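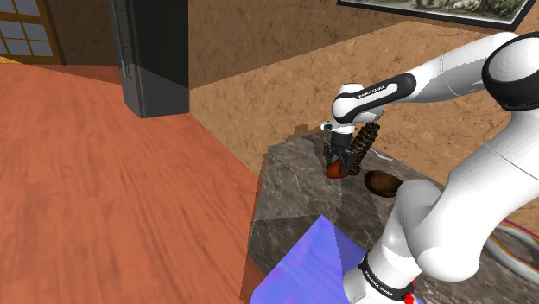

Home & Machines

Can It Clear My Counter Yet?

I hate wiping down the kitchen. Hate it! So when a small outfit called Allside invited me over in November to see how its chore software was coming along, I had my coat on before I'd finished reading the email.

Most of the practice happens in simulation, in a made-up kitchen with a marble counter and a wooden floor a lot nicer than mine. The arm is a Franka Emika, the white one with the big rounded joints, and its job that afternoon was tidying. Pick up a little reddish-orange thing that looks like fruit, get it into a bowl, go again. I pulled up a chair and stayed for 30 tries (they brought me coffee, which helped).

I was rooting for it pretty hard by the end. It missed the bowl seven times, and twice it just hovered there like me in front of the fridge at midnight. The team's log for the week had 481 runs in it, and they were cheerful about every flop.

Real kitchens are another story. Clolby, a bakery supplier, has been trying an arm on its packing line, and the folks there told me it does fine with boxes and terribly with anything in a floppy bag. My counter is mostly floppy bags. Also mail, and a sticky patch I've been meaning to deal with.

Would I buy one? Not this year. I'd pay about $200 for something that only did the fruit, though, and I told them so on my way out. They wrote it down.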